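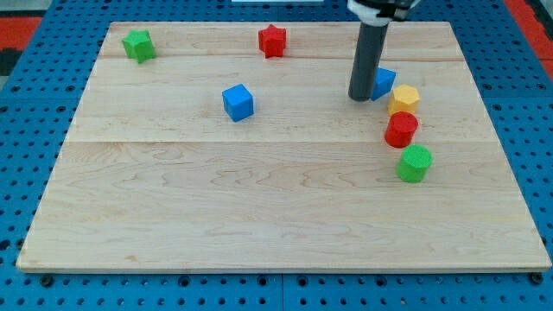 We have wanted to make our own set of shape blocks for the Urnau toy library for the longest time, and over the winter we finally got round to it. The idea was a box of chunky, cheerful pieces that a small hand could pick up without help, in colours you could call out across a noisy room, and with enough difference between them that sorting would be a proper game. We began with a long list (there was a crescent at one point, and something that was meant to be a fish) and slowly came back to plain shapes that stand up by themselves. The stars were the ones I fretted over most, so I am very fond of seeing the green one and the red one up at the far end of the board, with a blue cube a little nearer. The yellow hexagon has turned out to be my own favourite, and I couldn't tell you why!

A word about the board, as we do get asked. It is pale maple, three planks joined edge to edge, and the widest one has a lovely wavy grain that I would happily have framed and hung in the hall. We wanted something flat and fairly plain to play on — the carpet at Warance Hall is a busy pattern of leaves, and blocks simply vanish on it.

The plastic came from the Mészáros shop by the station, who were patience itself while we dithered over greens. We took home a whole fistful of samples and looked at them by the window in the morning, then again under the hall lights at teatime, and of course they looked like different colours altogether. The red was easy. The blue we changed twice.

If you'd like to try something similar with your own group, start with two shapes and two colours and let the children get thoroughly bored of those before you bring out any more. Stars against cubes is a good first pairing. After that you can bring in the cylinder, which rolls away if it goes over on its side and is therefore much loved, and then the hexagon, which most of the little ones call the biscuit.

The sets go out in cotton drawstring bags and can be borrowed for a month at a time. We have 30 of them made up so far, and nearly 200 families on the library list, so please do bring yours back promptly when you've finished with it. Erovov Playgroup has the next turn, in September, and the waiting list is on the clipboard by the tea urn.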